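Neighbors on the Record: How a Monthly Newsletter Became a Valley's Meeting Place

When the Chambi branch library reduced its hours three winters ago, the notice was taped to the front door and, for most residents, that was the end of the matter. Parveen Matubbar read it on her way home from work and found that the people on her own street had not heard. Neither had the school office, nor the two churches that used the library's meeting room for their Sunday tutoring sessions.

"I knew then that we had lost something when the local paper closed," Matubbar says. "We still had plenty of news. We had no place to put it."

The first issue of the Chambi Neighbor was a single folded sheet, printed at the library for the cost of the paper. It carried the new hours, a list of bus changes, an appeal for winter coats and a short profile of a crossing guard at the elementary school. Matubbar delivered most of the copies on foot.

Today the Neighbor prints 2,000 copies each month and is distributed through 17 locations, among them the post office, the health clinic, both laundromats and the feed store on the Jelari road. A further 374 households receive it by mail, many of them homes where a resident is elderly or does not drive. The publication remains free of charge.

Its growth has been gradual. In the first year, the newsletter depended almost entirely on contributions from Chambi itself. Residents of Jelari, nine miles up the valley, had long regarded their neighbors to the south with a certain reserve, and early requests for articles were met with silence. The change came in June of the second year, when flooding closed the lower road and the Neighbor issued a special edition listing open routes, water stations and families offering spare rooms. It was written overnight and carried into Jelari by a dairy driver who was already making the trip.

"After that, they started sending us their own stories," Matubbar says. "The first was a four-page history of the Jelari brass band. We ran all of it."

The profiles have become the best-read part of the publication. Each issue features one resident, chosen from suggestions dropped into boxes at the distribution points. Subjects have included a retired surveyor who maps old footpaths, a pair of sisters who repair school band instruments and a grocer who kept a ledger of unpaid accounts for 30 years and never called one in. The editors have one firm rule for this section – candidates for public office may not appear in it during an election year.

The work is now shared among 12 regular contributors, who meet in the library's reading room at six in the evening to settle the contents of the next issue. Several are high school students. They learn to conduct an interview, check the spelling of a name and telephone a source a second time when a fact is in doubt. Corrections are printed on the front page, a practice Matubbar introduced after the newsletter gave the wrong date for a funeral.

Printing costs are met by small notices from local businesses and by an annual supper held at the grange hall. Offers of larger sponsorship have been declined on two occasions. Matubbar is careful in discussing the subject, but she acknowledges that some contributors would have preferred to accept.
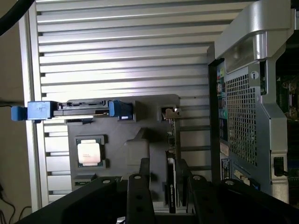
The question will return in the spring, when the current printing agreement expires and the contributors must decide whether the Neighbor can afford to add four pages. Matubbar favors the larger format, chiefly to make room for letters, which now arrive in greater numbers than the newsletter can publish. Until then, letters held over from one issue will be given first place in the next.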